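Our morning at Grosomex, by Merike Baranauskienė

We had been promising ourselves this visit since May, and I'm so glad we finally went! Aušra Ozoliņš met us at the door with coffee (very strong) and took us up to the second floor, where her team gathers the examples their learning system, Omby, is trained on. I had pictured a hall full of clanking machinery – instead there were quiet desks, big screens and people steering simulated arms with a hand controller.

Each run is one attempt at one small chore, start to finish, and the fumbled ones are kept too, with a label. The day's target was 500 runs, and by the time we sat down they had 283. Over 3000 are already stored from the spring. I had a go myself and was hopeless, but Aušra kindly saved my attempt anyway.

What charmed me most was how the rooms change. Walls, floors and furniture get swapped between batches so that Omby doesn't grow too fond of one kitchen or bedroom.
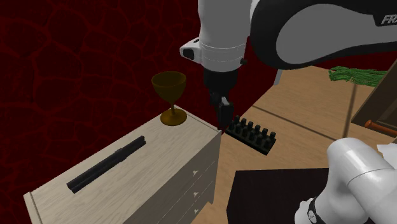
One of the simulated rooms, with the gripper over the corner of the dresser, close to the goblet.

Lunch was in the canteen downstairs, and the beet soup is worth the trip. We hope to go back in the fall.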